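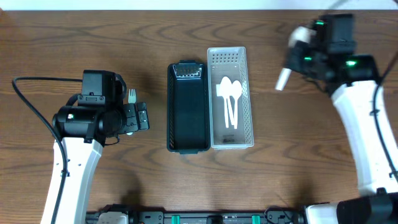
Two plastic storage baskets on a wooden table and a white plastic fork in a black gripper.

Keeping a car clean inside through the winter
By Yeshi Gebru

I drive an old Hanow estate, and every December I used to fight with the same troubles: fog on the glass, salt on the carpet and a door that would not open in the morning. After eight winters I have collected some habits which cost little money. I write them down in the order in which I do them.

Glass first. The inside of the windscreen has a greasy film, even if you do not smoke. Mix one part of white vinegar with two parts of water, put it on a cloth (never directly on the glass, it runs down into the vents) and wipe from top to bottom. Then take a second dry cloth and wipe from side to side. If a streak remains, you can see from its direction which cloth has left it.

Door rubbers. Wash them with warm water and a drop of dish soap, dry them well, and rub in a thin layer of silicone grease. Do also the boot, which I forgot for many years. Oil from the kitchen is not good here, it becomes sticky and collects dust.

Salt on the carpet. White lines near the pedals are dried salt. Vacuum first, while everything is dry. After that use the vinegar mixture again, but warm, and press it out with an old towel. Do not rub. Leave the doors open for 40 minutes if the weather allows it, and put newspaper under the mats overnight.

Small gaps. For the crumbs beside the handbrake and in the rails of the seats I use a soft paintbrush, and I hold the vacuum hose near it with the other hand. For the deep corners I wrap a thin cloth over the handle of a plastic spoon. Metal scratches the trim -- I have one long scratch in my Hanow to prove it.
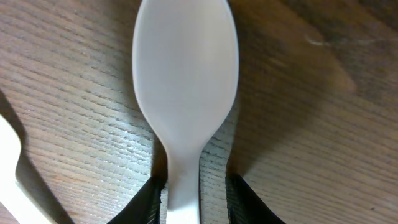 White plastic spoon with a narrow, flat handle.

Smell. If the car smells of wet dog and you have no dog, look under the mats and at the cabin filter. In my car the filter sits behind the glovebox and comes out without tools, but in my sister's Adari there are two screws and a clip which breaks easily. Check the handbook before you pull. A bowl of baking soda overnight helps a little, though it cannot repair a wet carpet.

Boot. Heavy things I keep low and against the back seat. An old bath mat with the rubber side down stops the shopping from sliding, and it goes in the washing machine at 40 degrees.

The whole job takes me one afternoon. The glass I repeat every second week until spring, the rest only when it looks necessary.

Recent tips
Removing old sticker glue from a bumper
Washing a car with only two buckets
How to store summer tyres in a small shed
Ginbridge car boot sale: what to look for in used tools
Drying wet floor mats indoors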